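Home Papers Datasets Software Contact

We use cookies to remember your preferences and to count visits. Accept Decline

Flamow: Planning Around Fixtures That Will Not Move for You
Okon Group, Flomville
Fri 14 February

4. Planning in the fixture cell

4.1 Why the last stretch is the hard one

Moving a six-jointed arm across an open room is a solved problem, or at least one that people have stopped admitting to having. The trouble begins in the final stretch, where the gripper has to come down among parts that stand close together. A sampling planner treats this stretch like any other. It scatters configurations through joint space, finds that most of them put a finger through a block, and carries on scattering with great patience until the clock runs out.

Our earlier planner, Kairys, did just this. It was sound in the formal sense: given unlimited time, it would find a path if there was one. We did not have unlimited time, and neither did anyone who tried to use it. The usual cure was to shrink the collision margin until the planner stopped complaining, and a fair number of the paths published under that name owe their existence to a margin nobody would have dared use on hardware.

Flamow splits the motion in two. A transfer planner brings the arm to a hover pose above the fixture, with the fingers pointing straight down and a clear gap below them. A separate descent planner then works in a narrow column of space beneath the fingertips. The two share one collision model, and they agree on the hover pose before either is allowed to start. This sounds too obvious to write down. In Kairys the two halves kept separate copies of the model, and we spent most of one April discovering that the copies differed.

4.2 Choosing the hover pose

The hover pose is picked by a short search over height and wrist rotation. Each candidate is scored on three terms: distance from joint limits, clearance to the tallest part under the gripper, and the length of the descent that would follow. Clearance and descent length pull against each other, as one would hope. A hover pose far above the fixture is very safe and leaves all the work to be done later, a strategy also known to authors of papers.

We keep the best 2 candidates and pass both to the descent planner. Keeping only the best one led to failures whenever the scoring was slightly wrong about reachability lower down. Keeping more bought nothing we could measure and made the logs harder to read.

Figure 3 shows the simulated cell with the arm in a hover pose. The fingers are empty and sit almost directly over the tallest grey block on the fixture plate, so the descent column takes in the part most likely to cause grief. 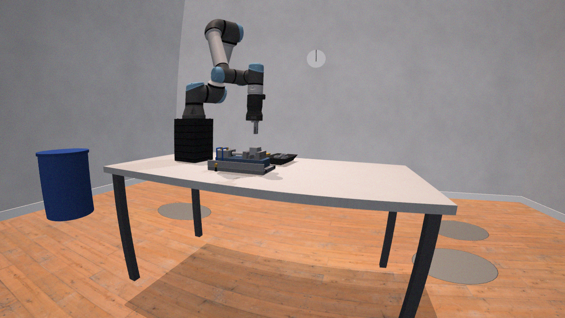

Figure 3. The simulated cell, with the gripper above the fixture.

4.3 Descent and its failures

The descent planner steps downwards, checking the gripper body as well as the fingers at each step. Checking the body may seem fussy. The body is wider than the fingers, however, and in a crowded fixture it is often the first thing to arrive somewhere it should not.

We ran 638 planning queries in the cell, varying the start configuration and the target within the fixture. Of these, 160 needed the second hover candidate. All but 2 of the queries ended in a valid path within the time allowed. Both failures began with the elbow folded close to its limit, and in both the transfer planner had been asked for something we now believe to be impossible. The planner took the full time budget to reach the same opinion.

These figures come from simulation and should be read with the usual coolness. The collision model is exact because we wrote both it and the room it describes. Real fixtures have cables, and real cables have never been where the model puts them. Section 5 repeats the queries with noise added to the fixture pose, and the results there are less flattering.

Subscribe to the newsletter for new papers and software releases.

Previous section Next section Back to contents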